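# Chapter 4: Comparing Cameras and Grippers on the Same Task

Chapter 3 dealt with a single arm and a single camera. Most working cells have more than that, and once there is a choice of hardware there is also a choice to justify. In this chapter you will learn how to set up a comparison between two grippers, or between two camera positions, so that the result tells you something about the parts and not about the day you tested them.

After working through the chapter you should be able to:

- write a task description that two different setups can both attempt
- decide what counts as a success before the first trial
- choose between a fixed camera, a wrist camera, or both
- report a comparison with its failures included

## 4.1 The dish rack task

We use one task through the whole chapter. Two arms share a table. Plates have to be picked up and stood in a wire rack. Plates are a good test because they are thin at the rim, wide across the middle, and easy to knock over once they are upright. A gripper that does well on blocks may do badly on a plate, since the fingers have to get hold of the rim without pushing the plate away.

The task comes from a lab course run by Suryani Govindasamy, whose students compared two parallel-jaw grippers, the Imska and the Carnelance, over a total of 300 trials. We will return to their numbers in Section 4.5. For now we only need the way they set up their views of the table. The course used a fixed camera that covered the work area, and a small camera mounted at the wrist. The two give very different kinds of information, and students often expect the closer view to be the better one.

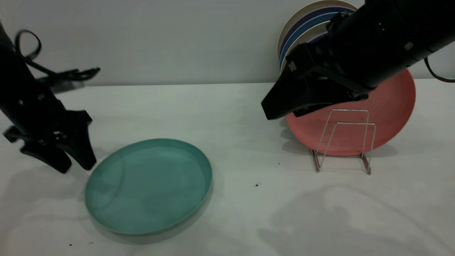
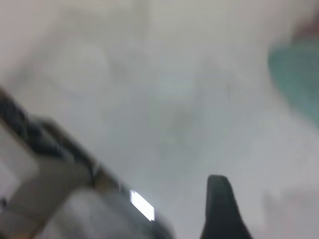 Figures 4.1 and 4.2. The dish rack task from the fixed camera (first) and from a wrist camera (second).

A fixed camera keeps the same relation to the table for the whole trial. If the rack is at a certain place in one picture, it will be there in the next one unless something bumps it. This makes the fixed view easy to calibrate and easy to check by eye. Its weak point is occlusion. The arm that does the work is often the thing that blocks the view of the work, and moving the camera usually trades one blocked area for another.

A wrist camera travels with the gripper. When the arm slows down near an object, the camera can look right at the spot where the fingers will close. When the arm moves fast, the picture smears, and a controller that relies on it has little to go on until the arm settles. The gripper itself also takes up part of every picture, so a larger gripper leaves less of the table to look at. This matters for a comparison. If you swap the gripper and leave the wrist camera alone, you have changed the view as well as the fingers.

## 4.2 Changing one thing at a time

Suppose you want to know whether the Imska gripper handles plates better than the Carnelance. You mount the Imska, run 17 trials, then mount the Carnelance and run another 17. The second set goes better. Before you write that down, look at what else changed:

1. The operator had more practice by the second set.
2. The rack may have shifted when the gripper was swapped.
3. The wrist camera had to be remounted.
4. The controller settings were tuned for one gripper and reused for the other.

Any of these could account for the difference. The usual remedy is to alternate. Run a short block with one gripper, then a short block with the other, and mark the position of the rack on the table with tape so you can put it back. Tune the controller for each gripper separately and give both the same amount of tuning time. The course allowed around 400 minutes for each one, which was more than most groups used.

## 4.3 Writing down what counts

Decide on the wording of a success before you start. For the dish rack task the course used this rule:

> A trial succeeds if the plate is standing in the rack and both grippers have let go of it.

The rule says nothing about speed or about how gently the plate was set down. If you care about those, record them in separate columns. Do not fold them into the success rate afterward.

Keep the failures too, with a short note on each one. "Missed the rim" and "plate fell after release" both count as failures, but the first points to the camera or the calibration and the second points to the fingers or the release motion. Two course groups, Raju and Dada, ended up with nearly the same success rate and quite different lists of failures. Their logs are used in the exercises for this section.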